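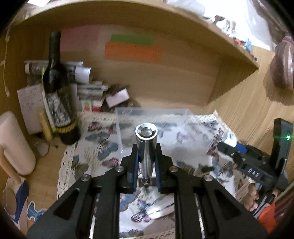 *A toalha das borboletas, com a renda branca na borda e a caixa transparente em cima.*

Quando marquei a conversa, ela avisou logo por mensagem: "não venhas à espera de um ateliê, eu trabalho numa mesa". E é mesmo uma mesa, coberta com uma toalha de borboletas azuis, roxas, cor-de-rosa e amarelas, encostada a um móvel de madeira clara que tem um painel curvo em cima (lindo, fiquei com inveja). Eu levava uma lista de perguntas sobre a Silell, a lojinha de coisas recuperadas que ela abriu há 2 anos, e acabámos a falar de toalhas durante um quarto de hora!

"A toalha foi a minha primeira compra para a Silell e nunca chegou a ser vendida", conta ela. "Era para fotografar as peças em cima. Depois comecei a trabalhar ali e pronto, ficou." A renda veio noutra altura, de um lote de retalhos, e foi ela que a coseu à mão, nas noites em que não lhe apetecia fazer mais nada. Pergunto se não tem pena de a sujar. Ri-se. "Tenho, claro. Mas vai à máquina e sai outra vez cheia de borboletas."

A Silell vive de coisas pequenas: puxadores, tampas, argolas, pedaços de metal a que eu, confesso, não saberia dar nome. O brilho é com ela. Gosta de tudo o que é prateado e tem aquele acabamento de espelho, e diz que é um gosto que lhe veio da casa da avó, onde as torneiras eram polidas ao sábado de manhã com um pano velho e muita paciência. "Eu pegava nas peças só para me ver lá dentro toda torta. Ainda faço isso."

Quis saber como se limpa um cilindro metálico daqueles que são abertos em cima, com um rebordo por dentro, porque tenho um lá em casa que me tira do sério. A resposta foi bem menos misteriosa do que eu queria. "Água morna, sabão neutro, um cotonete para o rebordo. Secas logo. O erro das pessoas é deixarem a secar sozinho e depois aparecem as manchas e a culpa é do metal." E nada de palha de aço, pergunto eu, já com medo. "Nem me digas essa palavra."

Depois há as caixas. Ela tem uma relação muito séria com caixas! Só compra transparentes, com tampa, e já experimentou de todos os tamanhos. "Antes tinha tudo em latas de bolachas. Muito giras, as latas. Passava a vida a abri-las." Agora, se a caixa não deixa ver o que está lá dentro, não entra em casa. No inverno passado fez finalmente o inventário, que adiava desde o princípio, e chegou às 952 peças. Novecentas e cinquenta e duas, repito eu, a ver se ouvi bem. "E isso foi sem os parafusos. Os parafusos não conto, os parafusos são uma doença."

O lote maior veio da Kocsis, uma oficina de ferragens que fechou portas e que pôs o recheio todo à venda de uma vez. Ela foi lá por causa de uma balança e voltou sem a balança e com a mala do carro a roçar no chão. Pagou 135 euros pelo conjunto, uma quantia que na altura lhe pareceu uma loucura. "Andei uma semana sem dizer a ninguém quanto tinha gasto. Depois vendi o primeiro jogo de puxadores e respirei." Do lote da Kocsis ainda sobram quase 64 peças por identificar - estão guardadas à parte, à espera de um dia com boa luz e de alguém que perceba do assunto.

Falámos também da Pluvside, a feira onde ela monta banca desde o início e que este inverno, como tudo, ficou suspensa. Aí a voz muda um bocadinho. "Faz-me falta. Não é tanto o dinheiro, é ver a pessoa a pegar na peça. Há gente que pega numa coisa pequenina e fica ali cinco minutos a rodá-la." A organização fala em voltar em março, com menos bancas, mas ela prefere não fazer planos. Entretanto vai mandando encomendas pelo correio, embrulhadas em papel de seda, uma por uma. Os embrulhos faz na mesma mesa, depois de arrumar tudo para um canto.

E a mesa chega para tudo, pergunto? "Não chega! Mas se eu tivesse uma maior enchia-a na mesma." Chegou a ver uma bancada em segunda mão na Dratance, o armazém de mobiliário onde encontrou as cadeiras da sala, e até levou fita métrica. Voltou para trás à porta. "Era de metal, cinzenta, toda certinha. Pus-me a imaginar a toalha ali em cima e ficava ridícula."

Pedi-lhe um conselho para quem está a começar a juntar coisas destas e não sabe por onde ir. Pensou bastante, mais do que em qualquer outra pergunta. "Comprar devagar. E limpar antes de guardar, porque depois de guardado já ninguém limpa." A seguir lembrou-se de outro, este muito prático: forrar sempre a superfície de trabalho com tecido, para as peças redondas não fugirem a correr para debaixo do móvel. Já perdeu umas quantas assim e tem a certeza de que ainda lá estão.

Saí com o meu problema do rebordo resolvido em teoria, e com a promessa de mandar uma fotografia do resultado. Ainda não mandei. Os cotonetes já comprei.

*Conversa de fevereiro de 2021. As encomendas da Silell continuam a seguir por correio, e quem tiver ferragens antigas para vender pode escrever diretamente para a loja.*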